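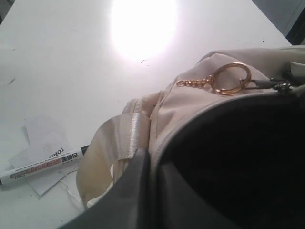
A cream-coloured fabric bag on a white tabletop.

October 6, 2021
By Henrik Oltmanns

Search Orura Kids
Type a word Go

How does thread turn into cloth?

Grab the sleeve of your shirt and look really, really closely. Can you see tiny lines criss-crossing? Those are threads, and somebody (or some very fast machine!) had to put every one of them in place.

Weaving is the over-and-under way of making cloth. You need 2 sets of threads. The warp threads are stretched tight on a loom, and the weft thread goes over one, under the next, over, under, all the way across. Then back again!

Knitting is different – it's all loops, each pulled through the last, so a woolly jumper stretches when you tug it over your head.

Want to try? Cut 25 strips of paper and weave yourself a mat. Push the strips snugly together as you go, and glue down the ends so it doesn't fall apart.

Comments

Merkitance: we made the mat and my brother used ALL the red paper

Rezende: Is felt woven?

Henrik Oltmanns: Great question! No, felt is made by matting wool fibres together with warm water and lots of rubbing.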